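3. Recording of stranded wood

3.1 Survey reaches

The survey covered seven reaches of the River Ongart between the weir at Condton and the old road crossing at Clirumbridge. Each reach was 300 m long, measured along the centre line of the channel at low flow. Reaches were numbered in a downstream direction, and their limits were tied to fixed features such as bridge piers, outfalls and field boundaries, so that they could be found again after a flood had altered the banks.

The upper three reaches have a bed of coarse gravel and are shaded for most of their length by alder and crack willow. Below the confluence with the Gemura brook the channel widens, the gradient falls and the banks have been raised in places to protect grazing land. Wood entering the river in the upper reaches is mainly whole branches and small fallen trees. In the lower reaches much of it has already travelled, and arrives without bark, twigs or root plate.

Access to the left bank of reach 5 was refused by the landowner during the first visit and granted for the second. The entries for that bank therefore rest on a single visit and have been left out of the comparison in Section 4.

3.2 Definition of a piece

Earlier work on lowland rivers has used several lower size limits for large wood, and the choice of limit has a marked effect on the totals reported. A low limit brings in a great deal of material that moves with every rise in water level. A high limit leaves out the short, heavy pieces that often hold a jam together. The present survey followed the limit adopted in the earlier Condton inventory so that the two sets of records could be read side by side.

Pieces were recorded if any part of them lay within the bankfull channel. Living trees leaning over the water were not recorded, even where branches trailed below the surface. Fence posts, sleepers and sawn timber were entered on a separate sheet. They are common below Clirumbridge and behave in a similar way in floods, but they say little about the supply of wood from the riverside trees.

Where pieces were touching, they were treated as a jam if 3 or more met the size limit. Two pieces lying together were entered singly with a note of contact. Surveyors did not dismantle jams, and pieces in the inner part of a large jam will have been missed. No correction has been applied.

3.3 Decay and surface condition

Decay was judged in the field by touch and by the resistance of the wood to a blunt probe. The scheme used on the Ongart is a shortened form of those in use for forest floors. Forest schemes rely on the state of the bark and the sinking of the log into the soil, and neither guide works well in a river. Bark is stripped by gravel within a season or two, whatever the age of the wood beneath. Pieces that have stood partly in water may be sound at one end and soft at the other, and in such cases the class of the softer end was entered, with the sound length noted beside it.

Colour proved a poor guide. Pale grey weathering was found on wood of every class, and dark staining was as frequent on firm pieces as on rotten ones. Moss and algae were noted as present or absent and were not used to assign a class. Broken ends were described as square, splintered or worn. A splintered end was taken to suggest recent breakage only when the exposed wood was also unstained.

Agreement between surveyors was checked on reaches 2 and 7, where both teams worked independently on the same morning. Differences in decay class were confined to neighbouring classes. Differences in measured length were larger, and arose mainly from forked pieces. The field guide now states that the longer limb is to be followed to its tip and the shorter limb ignored unless it would qualify as a piece in its own right.

3.4 Position and movement

The position of each piece was given as a distance along the reach and as one of four settings: bed, bar, bank face or bank top. Orientation to the flow was judged by eye and entered to the nearest of the main compass directions, later converted to an angle with the channel. Numbered tags were fixed to a sample of pieces during the November visit. Tags were placed on the upper surface near the thicker end, as trials in the Gemura brook had shown that tags nearer the middle were more easily covered by silt and leaf litter.

Recovery of tags depends on water level and on the patience of those searching. A tagged piece that could not be found was entered as not seen, and never as moved. The bank tops and the flood debris line were searched on both sides as far as the Clirumbridge crossing. No search was made downstream of the crossing, where the river enters a deep, regulated channel.

3.5 Drawing of irregular pieces

Length and mid-point diameter do not describe a ragged or tapering piece well. For pieces of this kind the surveyors made an outline drawing in pencil, with the direction of taper, side projections and the form of the ends marked on the sheet. Volumes from the drawings were lower than those from the standard formula, most of all for pieces ending in a long broken point. An irregular piece with a jagged tip is shown in Figure 2a.

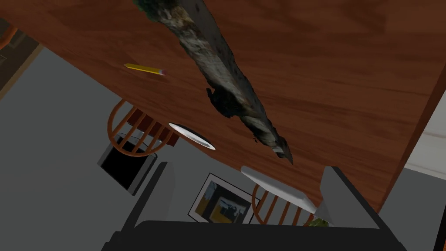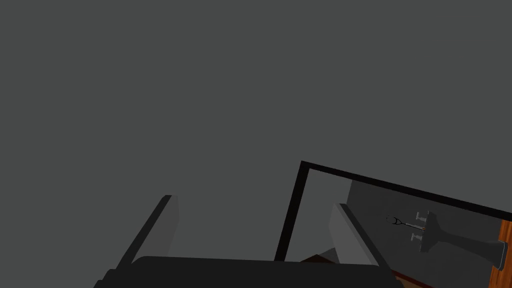
Figure 2. Computer-rendered views. (a) Piece of log or driftwood on a wooden table top, with a yellow pencil to its left. (b) Gripper with two grey fingers against a plain grey background.

3.6 Treatment of missing entries

Sheets were checked on the evening of each visit, and gaps were filled from memory only where both members of the team agreed. Other gaps were left open. Pieces with no diameter were kept in the counts but removed from all estimates of volume. Pieces with no decay class were kept throughout and are shown as unclassed in the tables.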